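Betero Home Help > Tables, Benches and Other Flat Surfaces That Fill Up

How do you keep small stuff sorted on a butcher-block table without it turning into a junk table?

ravgate_renter
Posted January 2023 · 245 views

I have a butcher-block table in a room with a bare concrete floor. Depending on who is visiting, the room is a workshop, a playroom or "the back." The table was bought to be a clear surface. It was clear for the length of time it took me to go get a screwdriver.

What lives on it is small. Toy blocks, odd hardware, pencils, the little bags that furniture screws come in. I have tried one big bin for everything, and all that did was move the mess into a bin, where I can't see it and therefore can't find the pencil. I have tried a drawer organizer with 30 compartments, and after a week 28 of them were empty and the other two were doing all the work.

What I want to know:

How many containers is the right number for a table you work at? Do they go at the back or the front? And do I need to do anything to the wood under them? I left a damp plant pot on it in December and there is now a gray ring that I have been covering with a magazine.

Not looking to put up shelves. The walls are also concrete and we've had that argument already.

2 people have this same problem

plaris_street_basement
Helpful: 50

Few containers, all of them open, none of them matching. I mean that last part. I bought a matched set once (Chae stacking tubs, lids and all) and they looked wonderful, and I spent a year opening every one of them to find the tape. With different shapes and colors your hand learns where to go. Tall white one, small gray one, flat blue one. You never have to read a label, so you never have to make one, so you never have to buy a label maker, which would then need somewhere to live.

Mine goes like this.

Small bin, far edge of the table. Blocks and anything else block-sized. Low sides, so a kid or a tired adult can see what's in there without tipping it out. If it is more than half full, something in it belongs in another room.

Tray, near edge. It needs raised sides, or you have bought a placemat. The tray is for whatever you're in the middle of. At the end of the day everything in it goes back where it came from. I do this perhaps four days out of seven and it still works, so don't be put off.

Something tall. Pencils, rulers, dowels, the long thin things that roll. Keep it toward the back where your elbow isn't. Before you fill it, check that it has a bottom. I once loaded up a nice piece of tube with pencils, picked it up, and walked off with a nice piece of tube.

Leave the middle alone. The middle is what you paid for. The second you put "just one" container there, it becomes the place where the containers are, and you'll be working on the remaining strip like a person eating dinner on an airplane.

On the plant ring: sand with the grain, very lightly, starting with a fine paper, and go a bit wider than the mark so you don't end up with a dish in the table. Wipe off the dust, oil the patch, let it soak in, wipe off what's left. Then oil the whole top anyway, because the patch will look better than everything around it and you'll find that more annoying than the ring. Lay the oily rags out flat to dry somewhere safe outdoors before you throw them away, don't ball them up. They can heat up on their own and catch fire, and that's the one part of this answer I'm not being funny about.

oldmop123
Helpful: 3

Just get rid of the stuff. I have a table with nothing on it and it has never given me any trouble.

ravgate_renter
Reply to oldmop123

Thank you. May I keep my things at your house?

chae_hill_tinkerer
Helpful: 17

Mostly agree with the long answer up there, with a few quibbles.

Back or front depends on which sides of the table people use. If you can walk all the way around it, there is no back. Decide on one, tell everybody, and accept that they will forget. I went with the side farthest from the door.

Don't put a bin over the repaired spot while the oil is fresh. Plastic on oiled wood can leave its own mark, and then you have a rectangle where you used to have a circle. Give it a few days. After that I lift things up now and then and wipe underneath, mostly when company is coming.

The concrete floor matters more than you'd think. Small parts bounce on it and go places. Blocks are fine, they stop eventually. Screws are gone. I empty the little bags into the tray and nowhere else, with the tray pulled well in from the edge, and I've quit crawling around with a flashlight quite so often.

As for how many, I'd start with three and make each new one justify itself for a week on the windowsill first. If you didn't put anything in it while it sat there, it goes back to the kitchen, where it was probably needed all along.

Oh, and color. A pale wood top hides pale things, so beige tubs are a bad buy. A gray or blue one you can find from across the room, even with the magazine on the table. (Take the magazine off. We all know what's under it.)

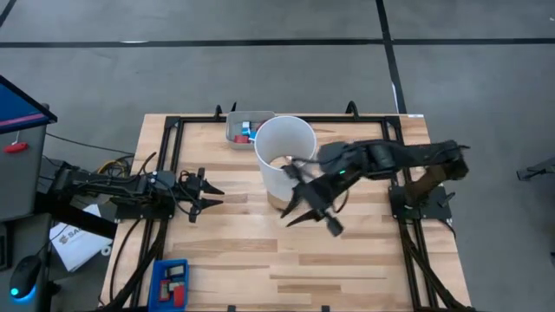

Gray bin and tall white container toward the far edge, blue tray near the front.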